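March 2021

The robotics club at Colwood has been working on one problem since September: getting a two-finger gripper to pick soft things up off soft furniture. The students call the project Sadeghi. The club's adviser, who has run it through two changes of building, talked with us between sessions.

"Last year they did blocks on a table," the adviser said. "Blocks are fine for a first project. The table is always the same height and the block never changes shape. This group wanted laundry, toys, the stuff that ends up on a couch."

Most of the fall went to the fingers. The first pair was too stiff and the second pair split near the base. The students print them in the back of the shop and keep the old ones in a drawer, labeled by week.

"We're on a curved finger now with a slot behind the tip," the adviser said. "One of the seniors drew it. I would have made it flat."

Each student takes a turn guiding the arm by hand through a pickup, and the view from the wrist is saved along with the motion. The club set a goal of 2000 saved tries before the spring meet at Brurkthorpe. A good afternoon adds 55. A bad one, with a loose cable or a dead laptop, adds 28.

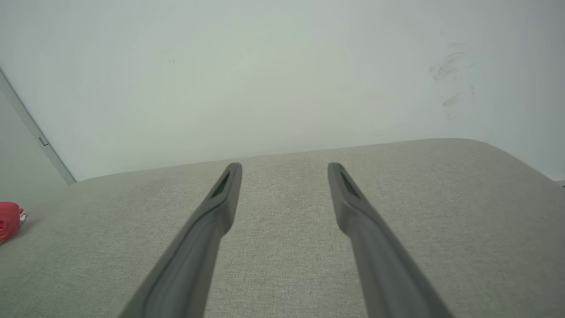 One of the juniors said the hard part is knowing when to stop going down. On a table you feel it right away, the student said, but a cushion gives a little and by then you've pushed too far, and the program learns to push too far along with you.

The adviser agreed. "We threw out a whole week over that. They weren't happy, but they voted for it."

The club has 32 members, more than it can fit around one arm. Those who aren't driving go through the saved tries and mark the bad ones, or work on the base. A few of the younger students have asked for a second arm. There's no money for it this year.

Asked what Brurkthorpe will look like, the adviser was careful. Teams get a couch they haven't seen before and a short time to set up.

"Ours does all right on the furniture we have," the adviser said. "Put it on a dark couch and I don't know. We're borrowing one next week to find out."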